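The Strip on the Table

Cords, sockets and the case for putting one good outlet where people can reach it

By Léonie Pruvost

Ursina Gruber runs a repair and alterations shop on the ground floor of a building that was wired when a sewing machine and a lamp were all a room like that would need. She has two wall outlets. One is behind the steam press. The other is beside the door, low down, where customers' dogs like to sit.

For years she got by with extension cords, most of them brown, one of them a gift from her landlord. When she moved the cutting work to a larger table last September, she threw the old cords out and started over with a single rule: power goes on the table, where she can see it.

It is an unglamorous subject. Most of us own at least one power strip and could not say how old it is. It lives behind a bookcase or under a desk, gathering lint, with a phone charger in one end and something we have forgotten in the other. We see it when we move house.

I spent part of the spring asking people who work at tables all day how they handle their cords. I talked to a bookbinder, a woman who restores radios, and Rupert Mayrhofer, who fits out small workshops and has opinions about sockets. I also put a strip on my own table and left it there for 19 working days, which was long enough to change my mind on a few points.

Mayrhofer starts every job the same way. He clears the work surface, puts the strip down and asks the client to sit. Then he watches where the hands go. "People tell you they want it at the back, out of the way," he said. "Then they sit down and reach for the front." He prefers the strip parallel to the front edge, with the switch end toward the side the cord comes from. The cord then has a short way to go and never crosses the part of the table where the work happens.

White strips with colored sockets are his usual choice. On a pale table the housing nearly disappears, but the blue of the outlets shows up from a chair, and so does the blue of the switch.
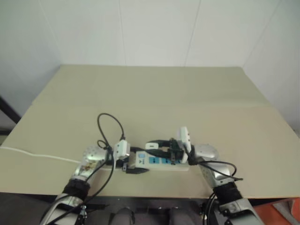

The cord decides the layout

Everyone I spoke to came back to the cord. You can move a strip wherever you like, but the cord has to come from somewhere, and that somewhere is fixed.

Gruber's comes in from the left. She cuts with her right hand, so it suits her. The bookbinder, Liesl Marti, is also right-handed but has her outlet on the wrong side, and for a long time she ran the cord straight across her paper. She lost a stack of endpapers to it one afternoon when she pulled on the plug. Now it goes around the back edge under a row of felt-lined clips and comes up at the corner. It took ten minutes to do – she had put it off for three years.

A few things I learned by getting them wrong. Leave some slack near the strip so it can be shifted a hand's width either way. Don't pull the cord tight around a table leg. Don't tape it to the tabletop, however good the tape is supposed to be, unless you want to spend an evening with a scraper. If the table is made in sections, don't let the cord get into a joint where it can be pinched.

A light strip will slide. Plugging in takes one hand on the housing and one on the plug, and pulling out takes more grip than you expect. Mayrhofer tells clients to hold the strip by the switch end while they work the sockets, keeping their fingers off the switch itself. Marti puts a small sheet of rubber under hers. Gruber just holds it down. 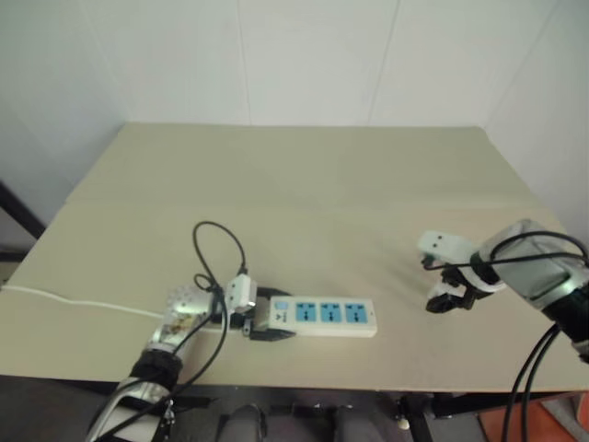
What takes up the room

The number of outlets on the package is rarely the number you can use. Chargers are the reason. A flat plug stays within its own socket, but a block charger spreads over the one beside it, and a big one can spoil two.

Yevdokiia Ostapchuk, who restores radios, keeps her block charger at the far end of the strip and never moves it. Whatever needs plugging in for a few minutes goes in the outlet nearest the switch. She came to this after years of shuffling plugs, and she is firm about it. The far end is for things that stay.

She also likes a universal socket, the kind with several slots set around a central hole, because the radios come to her with whatever plug their last owner put on them. She checks each plug for a snug fit before she turns anything on. A loose one goes back in the drawer until she has replaced it.

The other thing she looks for is a mounting tab with a screw hole. Most people ignore them. Two screws will keep a strip where you put it, although she has never used hers, because she takes the strip off the table when she oils the wood. 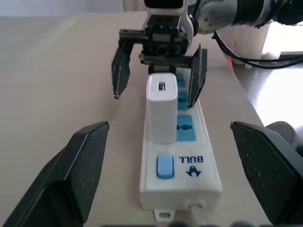 Musteo | Issue 19 | Page 76

Then there is the switch. Gruber turns hers off at six in the evening and the iron, the lamp and the charger all go with it. Marti won't do that because her glue pot has a timer. She switches things off one at a time and goes around the room twice.

As for what not to plug in, Mayrhofer's list is short. No heaters. No second strip into the first. Nothing that makes the housing warm to the touch. He reads the rating label on the back before he leaves a job and writes the number on a card for the client. He suspects most of the cards get thrown away.

My own strip is still on the table. I moved it twice, once for a lamp and once for a teapot, and it has settled near the front edge with the cord going off to the left. I wipe it down with a dry cloth when I do the table, after pulling the plug from the wall.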